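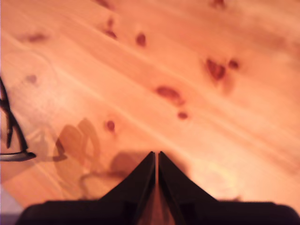
The pine surface of one of the new tables, with its knots.

New pine tables for the reading room in Tranach

2018-11-20

The reading room in Tranach has new tables. They were made by the joinery Nedeljković, which has its workshop at the lower end of Clunska street, and they were brought to the house at the start of November. The old tables had been in use for many years. Their legs were loose and the tops had been painted so many times that the drawers did not open any more.

The new tops are of light pine with many dark knots. The joinery had offered a choice between boards with knots and boards without them, and the readers were asked for their opinion during the summer. A sheet of paper was hung beside the door, and 85 people signed it. Of these, 70 preferred the boards with knots. Some of them wrote that it looks more like a kitchen at home, and one person wrote that a stain is harder to find on such a table. The boards without knots would also have been more expensive.

Each table is 200 centimeters long. This is a little shorter than before, and the passage to the window is now wide enough for a wheelchair or a baby carriage. The joinery has treated the surface with oil, and it will come back in spring to do this a second time. Until then, readers are asked to put hot cups on a saucer and to wipe away water at once. Saucers are kept on the shelf next to the coats.

Suvport, the neighborhood association which runs the reading room, paid for the tables from the income of the summer market. The old tables were given away to households in the town. One of them is still waiting to be picked up and stands under the stairs.

During the move, the drawers of the old tables were emptied, and many forgotten things came to light. There were single gloves, pencils, a sewing kit, a few library cards from a time before the present system, and more keys than one would expect. They are now kept in a box at the entrance and can be collected during opening hours. Who has lost a key should be ready to say what kind of lock it belongs to.

Eyeglasses are a separate matter. Readers leave them behind quite often, usually in the late afternoon, and the staff at the desk asks everybody to look once more at the table before leaving. Glasses which are found are not put into the box with the keys, where the lenses could be scratched. They go into the upper drawer of the desk, each in a soft cloth.
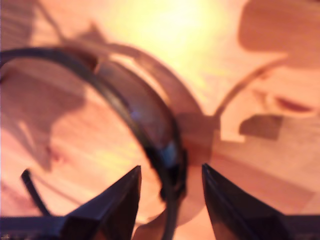
Food collection and the travel corner

The room also keeps its two smaller customs of the cold season. The first is the food collection. Until the end of November, anybody may bring cans, drinks in bottles and other food that does not need a refrigerator. Please check the date on the package before you bring it, and do not bring glass jars that have been opened. Up to 3 items per household are welcome at one time, as there is not much space for storage. What has been collected goes to families in Tranach before the holidays.

The second custom is the travel corner, where readers tell about a country they have visited or where they have lived.

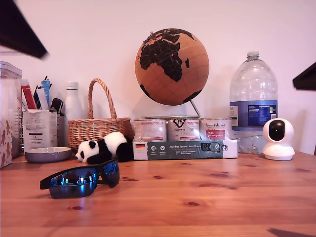
It takes place in the evening, after the children's hour, and there is no registration. Talks should not be longer than half an hour, with time for questions afterward. Maps and books may be borrowed for the preparation. This year the association would especially like to hear from people who have moved to the town recently, and the talk can be given in any language if a friend comes along to translate.

The reading room is open in the afternoon on working days. The entrance is from Clunska street, through the yard. The front door stays closed until the work on the steps is finished.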